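# Notes - Histham Grange supper talk

June 6, 2023

Say hi, thank Thu Phùng for the pie. Water's on the left, don't knock it over again.

**Opening**

So I run the grocery in Brodeck. Population 132, and if you drove here from Merrick tonight you went right past me. When my aunt had the place there were 16 stores like it between here and Gondasach. Now there are two, and the other one closes at noon on Saturdays. (Pause. Let the Merrick people groan.)

I want to talk about bread, milk and trucks. Mostly trucks.

**The truck problem**

- Our old supplier had a minimum order. We couldn't hit it in February to save our lives.
- Miss the minimum, pay a fee. One winter the fees came to $2132, and I could have bought a decent used cooler for that!
- I drove to the warehouse myself for a while - my back still remembers it. 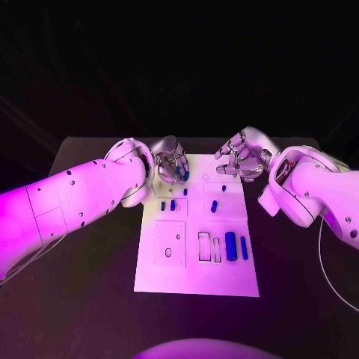
*A small blue object in a silvery robot hand, under pink light.*

**What we did about it**

Tell the phone call story here. I called the school cook in Merrick, just to complain really, and she had the same truck, the same fee and the same headache. So we started ordering together. One drop, at my back door, and she picks hers up before breakfast. The café came in that spring, then the nursing home (they go through nearly as many bananas as the school does, I had no idea).

Slow down for this part, I always rush it. The paperwork was the hard bit. Who pays if the lettuce shows up frozen? We went with whoever signed for it, and that's usually me. 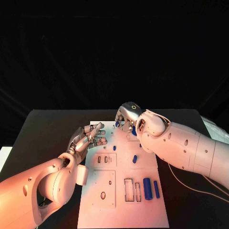 Then there's the cooler. Four outfits' worth of milk sitting in my back room meant I had to move the pop, and the pop went up front by the register, and people bought more pop. I'll take it.

**Stuff folks will ask**

- Prices: some dropped, eggs didn't. Bring the receipt book and pass it around.
- Could a town smaller than ours do it? I think so, if there's a school or a café close by and somebody with a loading door.
- Farm eggs and local beef: talk to me by the coffee pot, the rules on that take forever to explain.

**Wrap up**

Sign-up sheet for the Gondasach route is on the back table. Pen's tied to it this time. Ask who has a pickup free on delivery mornings, then sit down and eat.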